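Tidying the long table at Grirnham

The August clear-out of the making room went well, and thank you to everyone who took a box home to sort. The long wooden table is back in use and we would like to keep it that way, so a few things have been agreed.

Small parts go in the clear plastic boxes with the lids on. Please don't tip them into one another. Octavio Muñoz spent an evening separating two boxes that had been merged, and would rather not do it again. Power tools can stay out while you are working but should go back on the shelf before you lock up, with the battery on charge.

Orange and lime-green pieces belong together as one set, even the odd-looking ones. If you find a stray at home or in a coat pocket, drop it in the tray by the door.

Yolandi Motaung has ordered 24 more boxes, and they should be here by 4 September 2018. She needs a hand writing the labels. It will take an hour or so, and there will be tea. Leave your name with her or with Benedita Moreira.
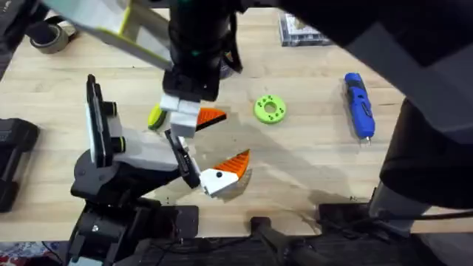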